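Thread: Birent kitchen sim pack, worth the monthly fee?
Board: Home & Hobby Robotics > Software and Services

wero_bench
22 April 2024
Has anyone here paid for the Birent kitchen pack? I got the sales email again and I'm tempted. 600 a year for the hobby tier, 100 rendered kitchens, gripper view from the wrist, and they say you can train on it and move straight to a real arm. That last part is where I start to squint. I have a small arm on a bench in my garage and no patience for recording my own data every night. What do you get for the money?

Hinata Kudo
I had it for seven months and let it lapse. The kitchens load fast and the docs are decent. "Move straight to a real arm" is sales talk. My policy opened the fridge in the sim nearly every time and then spent an evening nudging my real fridge like a shy cat. Support told me to turn up the lighting variation. I did. Same cat.

kaneko_g
Hinata, which version? Before the last update the door hinges had no friction to speak of, so anything you trained learned to pull like it was opening a paper bag. They fixed that. I'm not saying it's great, but judging it on the old hinges isn't fair.

Hinata Kudo
The one after the hinge fix, build 1031. I know about the hinges. I filed a ticket about the hinges.

kaneko_g
OK, fair enough. Mine did better than yours then. Drawers carry over well for me, fridges so-so.

minami_d
"Drawers carry over well" meaning what? How many tries, what drawer, who reset it? I keep asking this in these threads and people come back with a feeling. Birent does the same on their product page, one success rate with no mention of what counted as a success. If a vacuum cleaner company did that we'd laugh.

kaneko_g
It's a hobby forum, Daichi. I opened my own desk drawer a bunch of times and it mostly worked. Write it down as a feeling if you like.

Mio Oshima
My problem is with the 100 kitchens. I went through a lot of them and many are the same room with the walls repainted and the cabinets swapped. If you're paying for variety, ask how many floor plans there are. I asked and got a link to the product page.

wero_bench
That's useful, thank you. Is the Rerine set any better? It's cheaper, but I can't tell from the site if it has a wrist view at all.

Mio Oshima
It does, at lower resolution. Fewer rooms, but they're different rooms. The export tool is a pain and you will swear at it. I'd still take it over Birent at the current price.

kaneko_g
Hard disagree. I lost two weekends to that export tool. Birent's just works, and my time is worth something.

Kohei Amano
Reading along as somebody who does this for a job. Neither one will save you from recording some data on your own bench. Plan on that, then pick whichever pack annoys you less. Also check the cancellation terms – Birent renews by the year, and the notice period is in the small print.

minami_d
Finally, somebody read the terms.

wero_bench
So I signed up for the trial last night, mostly to see for myself. Setup took less time than I'd feared and the sample kitchens open without a fuss. I'm not sold. The motion looks too clean to me, and I haven't found a setting that makes the arm as sloppy as mine. The trial runs into May, so I'll do drawers first, write down every try for Daichi, and then see if any of it survives the garage. If it doesn't, I cancel before the renewal and put the money toward a better gripper.
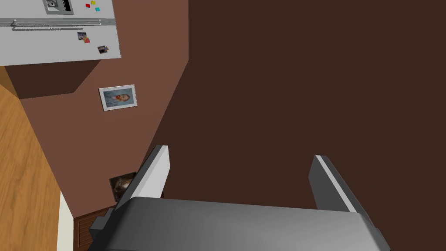

Mio, if you still have your notes on which rooms repeat, please post them. I'd like to leave the repeats out of training and keep a few of the odd ones back for testing.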